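Suche Suchbegriff eingeben Los

So, Samstagabend, Füße hoch, kleiner Thread über meine Arbeit - weil mich grad alle fragen, ob uns jetzt die Roboter ersetzen. 1/7

Ich bin bei Pruststead in der Wäscherei, Abteilung Falten und Legen. Seit Oktober haben wir die Fivura, unsere Faltmaschine. Laken, Bezüge, Handtücher, alles glatt und eckig? Macht sie super, da komm ich nicht mit und will ich auch gar nicht! 2/7

Früher standen wir zu fünft am Tisch, jetzt sind Dragica und ich beim Legen und der Rest ist in der Annahme oder fährt Touren. Entlassen wurde keiner, das muss man fairerweise sagen. Aber mir fehlt das Gequatsche am Tisch schon sehr. 3/7

Und dann gibts das ganze Zeug, das die Maschine nicht kann. Gesteppt, gepolstert, rutschig, hinten gerafft... sowas lernt der Greifer jetzt nach und nach, Stück für Stück. 4/7
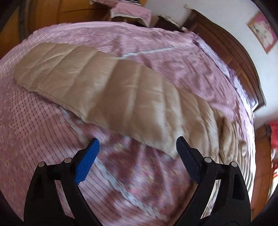
Greifer offen, Steppteil noch ungefaltet auf dem Bett.

Wo packt man da überhaupt an? Am breiten Ende oder da, wo alles in Falten liegt? Ich mach das seit 27 Jahren und musste echt überlegen, wie ich das Guido erkläre (der ist bei uns für die Technik zuständig). Meine Hände wissen das halt, ich nicht :D 5/7

Was sich wirklich ändert: Ich werd plötzlich gefragt. Und zwar richtig, mit Termin und Kaffee. Mehr Geld gibts dafür bisher nicht, 30 Minuten pro Schicht gehen drauf und das Pensum bleibt gleich. Da bleib ich dran, Armelle vom Betriebsrat auch. 6/7

Montag wieder Frühschicht. Wer von euch hat auch so eine Maschine neben sich stehen? Erzählt mal, wie läuft das bei euch mit den Schichten? 7/7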